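A morning at Purkine

The 358 bus stops outside a carpet warehouse, and Purkine is behind the carpet warehouse. There is no sign for it until you are already standing in the car park wondering whether you have been had. I arrived with eleven others from our maintenance group, signed a visitor book that still had December at the top of the page, and was issued with a lanyard and a pair of overshoes. The overshoes were collected again at the next door. I never found out what they had been protecting.

We had been promised three cells and saw one and a half. The Mandero line was under a dust sheet waiting for a gearbox, and the palletiser at the far end was being shown to some people in better coats than ours. That left the marker cell, where a single arm picks up whiteboard markers, and I was prepared to give it ten polite minutes. We were there until lunch.

Our guide was Tiago Esteves, who looks after the cell and has the manner of a man explaining a relative. He began with the gripper. It has two black fingers that taper towards the tips, and when they close on a marker they make a V with the barrel sitting in the bottom of it. He likes the V. A flat pair of fingers will hold a round barrel well enough until the arm speeds up, he said, and then the marker starts to lean, and by the time it gets where it is going it is pointing at the window. With the V it stays upright, provided the fingers are clean.

The fingers are never clean. That was more or less the theme of the morning. Uncapped markers leave ink on whatever touches them, and the ink makes the grip slippery in one place and tacky in the next. He wipes the fingers at the start of each shift with a cloth and a little solvent, then closes them on a plain steel pin kept in a labelled tin. If the pin can be turned by hand, the fingers come off and the pads are changed. The log for the present set of pads stood at 2805 picks when we looked. The set before had managed 581, for reasons recorded in the log as "see Hunt". Hunt is the supplier of the previous pads. They have not been asked for any more.

Next came the camera, a small one that rides along at the wrist and looks past the gripper to the work. Someone in our party asked why the gripper was so blurred on the monitor. Tiago explained, with great patience, that the focus is set for the table, where the markers are, and that the arm already knows where its own hand is. I was glad it was not me who had asked, having been about to. The lens gets a puff of air every morning and is otherwise left alone. A previous colleague used to polish it with his sleeve, and there is now a laminated notice.

Then the cable, which took up longer than the gripper and the camera put together. It comes off the wrist in a loop, and the size of the loop is a matter of doctrine. Too short and it pulls at the connector when the wrist turns fully over. Too long and it catches on things. He showed us a retired one from a drawer, flattened near the plug and split along the inside of the bend, and it was passed round with the sort of respect usually kept for fossils. The rule they have settled on is to turn the wrist by hand to both ends of its travel with the power off, watching the loop the whole way, before tightening any bracket. The swap takes 15 minutes. Finding where the last person put the small hex key takes rather more.

I had expected the table to be some special surface. It is grey with a marble pattern, the kind of thing you might be sold for a kitchen, with thin white and rusty veins running through it. Tiago did not choose it and has stopped apologising for it. What matters to him is that it is level and stays put, and he checks both by driving the arm down to the same few taught points and sliding a feeler gauge under the fingertip. When the readings drift he re-teaches the height. When they drift all in one direction he goes looking for whoever has been leaning on it.

The control software is Sodudgate, about which I will say only that the font is small. To stop the arm safely and get it going again you go through four screens, and the second asks whether you are sure in a way that makes you doubt it. They have written their own one-page restart sheet and taped it at eye level: clear the gripper by hand, wipe the fingers, jog up before you jog sideways, and only then send it home. "Up before sideways" is underlined twice. I should think there is a story in that, and Tiago's face suggested we would not be getting it.

We were allowed to try the hand controller in pairs. My partner took a marker up beautifully by its barrel, cap uppermost. I then moved sideways before I moved up. The arm stopped, the second screen asked whether I was sure, and I was shown the restart sheet.

Lunch was sandwiches in a room with a very good whiteboard and nothing to write on it with. Some of us went back afterwards for another look at the cell, and I asked to see the wrist camera's view on the monitor again, mainly to get the business of the fingers straight in my head.

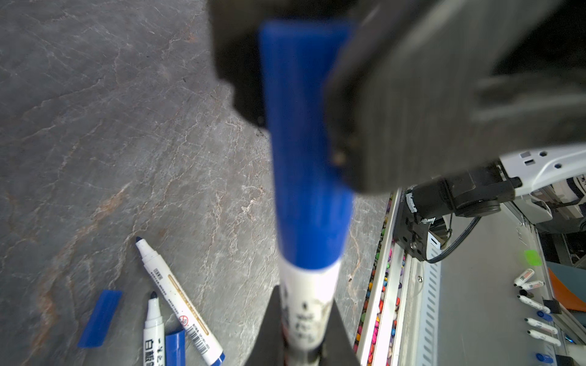 I have since bought a steel pin and a tin for our own gripper, and written the label. The cable loop will have to wait until I find the hex key.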